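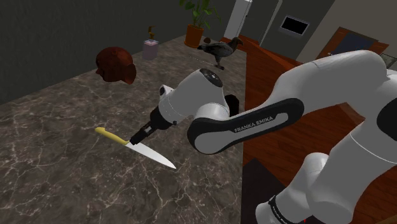

*Page last changed: Sunday, May 4, 2025*

# Robotics club moves its kitchen project into simulation

The student robotics club at Nolanell College has spent this term teaching a simulated arm to pick up kitchen tools, and its members will show the results at the regional student automation meet in July.

The project is called Votetti. It uses a computer model of a Franka Emika arm set in a virtual kitchen, where the gripper has to find an object on a marble counter, close on it and move it to a given spot. The kitchen knife has taken up most of the club's time.

"The knife is thin, so the grasp point matters a lot," said Benedicta Amegashie, a second-year student who writes the grasping code. "We settled on the place where the handle meets the blade. If you go further back on the handle, the tip swings down when the arm lifts."

The other items on the counter change from run to run. The club's program draws them from a shared library of models and drops them in at random, which is how a mannequin head and a gray bird can end up on the same counter as a potted plant. Ayuba Quartey, who looks after the library, said the odd mix keeps the software from learning one fixed layout.

Club members ran the knife task 72 times in the last round of tests before the spring break. They logged each failure by hand in a shared spreadsheet – most were put down to the wrist turning too early, before the fingers had closed. A fix went in the week after, and a new round is under way.

The club has eight members this year, up from last year, and meets in the computer lab on the ground floor of the Karabulut Building. Two of them joined with no programming experience and started out by placing objects and checking collision shapes.

Faculty adviser Lerato Maluleke said the group chose to work in simulation because the engineering department's own arm is booked by senior design teams until the end of term. "They can run it overnight and nothing gets broken," she said. "The hard part comes later, when they try the same code on hardware."

That step is planned for the fall. The club has asked the department for two afternoons a week with the arm and will begin with a blunt plastic practice knife – the safety office has already said no to a metal one.

Students who want to join can come to any lab session or leave their name with Delali Darko at the engineering front desk. Sign-up stays open through the end of term.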